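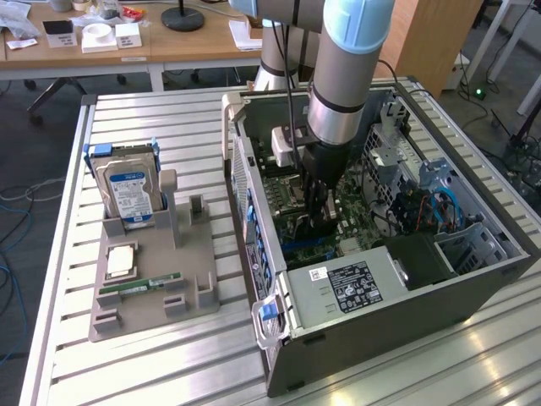
「腕」と呼ぶ人と「新人」と呼ぶ人がいる
中古パソコン再生のClollo、Korkdale作業場の一年

2023年10月4日

「最初に言っておきますけど、私はこれの味方でも敵でもないです。隣の席なだけで」

中古パソコンの再生を手がけるClolloのKorkdale作業場で、分解班の班長はそう切り出した。勤続は十四年。法人から引き取ったデスクトップ機を開け、メモリやCPU、ハードディスクを抜き、使えるものと使えないものに分け、組み直して出荷する。その工程の一部にロボットアームが入って、九月でちょうど一年になった。

社内での正式名称は「Vumari一号セル」という。Vumariは制御ソフトの名前で、現場では誰も使わない。若い班員は「腕」、年配の班員は「新人」と呼ぶ。班長は「あれ」である。

「新人っていうのはけっこう当たってるんですよ。教えたことはやる。教えてないことは、やらないんじゃなくて、止まる。止まって、こっちを見る。目はないんですけど、見てる感じがするんです」

何で止まるのかと聞くと、指を折り始めて、途中でやめた。メモリの爪が半分しか起きていないとき。前の持ち主が貼った管理シールが部品にかかっているとき。ケーブルが、決められた逃がし場所から戻ってきたとき。

「ケーブルがいちばん嫌ですね。板金は毎回同じ場所にいてくれるけど、線は性格があるから。赤黒の電源線なんか、寝かせたつもりでも起きてくる。うちの息子と逆です」

Korkdaleの従業員は53人で、分解班はそのうち十一人。導入の話が出たとき、班では二週間ほど昼休みの会話が減ったという。

「会社の説明会があって、『人は減らしません』と最初の一枚に書いてあったんです。大きい字で。あれは逆効果でした。聞いてもいないことを大きい字で書かれると、考えるでしょう」

実際のところ、人は減ったのか。

「一人辞めました。実家の梨園を継ぐためです。本人は『ロボットに負けたことにしてくれていい』と言ってましたけど、そういう話にはしてません。その分の補充はなかったです。そこは、まあ、書いておいてください」

書いておく。

同席した導入担当の技術者は、装置を納めたIbarra社から週に二日通ってくる。こちらはよくしゃべる人で、ただし自分の会社の宣伝はあまりうまくない。

「カタログでは、部品の抜き取りから仕分けまで自動、ということになっています。嘘ではないです。条件が細かい字で書いてあります」

細かい字の中身はこうだ。対象の機種が登録されていること。側板が外され、筐体が作業台に寝かせてあること。作業に使う部品受けが決まった位置にあること。このうち機種の登録が重い。同じメーカーの同じ年式でも、ねじ一本、レバー一つの違いで別の機種として扱う。

「始めたころは六機種でした。ここに入ってくるパソコンの種類を聞いて、少し黙りましたね。班長さんに『全部じゃなくていい、多いのからで』と言われて助かりました」

「助けたわけじゃないですよ」と班長が横から言う。「全部やるって言われたら、こっちが全部開けて見せないといけないんだから」

この「開けて見せる」仕事が、班長の一年を変えた。それまで手順は手の中にあった。どの爪から起こすか、どこまで押したら戻すか、聞かれれば「こう」と言って、やって見せれば通じた。ロボットには「こう」が通じない。技術者に横に座られ、いまなぜ指を止めたのか、どのくらいの力だったのかと、一動作ごとに質問された。

「『カチッというまで』と言ったら、『カチッの前は何ですか』って。カチッの前なんて考えたことないですよ。三日ぐらい、家で引き出しを閉めるたびに考えてました」

おかげで班には手順書ができた。以前からあるにはあったが、表紙のほうが中身より立派な代物だったらしい。新しいものは機種ごとに分かれ、メモリを抜くときの指の向きまで書いてある。読むのは主に人間である。今年入った班員は、それを見て二週目には一人で作業していた。

「私のときは三か月かかったんですけどね。先輩が教えてくれなかったので。先輩というのは、いまの工場長ですけど」

部品受けも話題になった。抜いた部品を置くための灰色の台で、3Dプリンターで作る。CPUは四角いくぼみに、メモリは横に寝かせて、ハードディスクは立てて差す。最初の設計では置き場の間隔が狭く、アームには問題がなかったが、人が取ろうとすると指が入らなかった。

「機械が置いて、人が取るわけですから。取る側の指を測ってなかったんです」と技術者は言う。「班でいちばん手の大きい方に来ていただいて、作り直しました」

いまの部品受けは四代目になる。三代目までは班長の机の下にあり、一つはペン立てになっている。

数字も聞いた。一年間にアームが最後まで処理した台数は2,628台。人が途中で手を貸したものは入っていない。手を貸したものを足すとどうなるのかと尋ねると、二人は顔を見合わせた。

「2,000台近く増えます」と技術者が言い、班長が「増える、という言い方でいいのかな」と言った。

夜の使い方は、会社が当初考えていたものと違っている。計画では無人の夜間に動かし、朝には仕分けが終わっているはずだった。実際には夜中の一時に一台目で止まり、そのまま朝まで止まっていた日が続いた。出勤した班員が見つけるのは、開いた筐体の上で待っているアームと、その後ろに並んだ手つかずの列だった。夜間運転は三週間でいったん取りやめになり、いまは夕方の二時間だけ、遅番の一人がついて動かしている。

「遅番は人気あるんですよ」と班長。「座っていいから。前は立ち仕事だったのが、止まったときだけ立てばいい。ただ、退屈だと言う人もいます。自分で抜いたほうが早いのに、見てないといけない。あれは別の疲れ方ですね」

一方で、はっきり楽になったこともある。手首だ。分解班では以前から湿布のにおいがしていて、班長自身も冬になると右手に巻いていた。同じ機種が何十台と続く大口の案件をアームに回すようになってから、巻く日が減った。大口の次の案件は600台で、ほぼ全部が登録済みの機種だという。

「全部任せるつもりです。私たちは変なのをやります。水をかぶったのとか、誰かが中をいじったのとか。中からクリップとか出てくるんですよ。この前は年賀状が出てきました。どうやって入れたのか」

変なのばかりになって、大変ではないのか。

「大変ですけど、面白いほうが残ったとも言えますね。給料は同じです。これも書いておいてください」

賃金については、会社側に別途たずねた。工場長の答えは「検討している」だった。いつからか、と重ねて聞くと「春から」だった。

取材の途中、アームが一度止まった。班員の一人が席を立ち、筐体をのぞき、指で何かをちょっと押さえ、再開のボタンを押して戻った。十秒もかかっていない。何が悪かったのかと聞いたら、「線です」とだけ返ってきた。

技術者はその十秒をなくすことが来年の目標だと言う。ケーブルを見分けて避ける機能をVumariに足す予定で、班長にはまた横に座らせてもらうことになるらしい。

「またですか」

「線の押さえ方を、ちょっと」

「線は押さえるんじゃなくて、よけてもらうんです」

技術者がノートを出して、それを書いた。班長は時計を見て、三時の休憩なのでと言って立った。休憩のあいだアームをどうするのか聞くと、止めていくという。誰もいないところで止まられるより、そのほうが気が楽だそうだ。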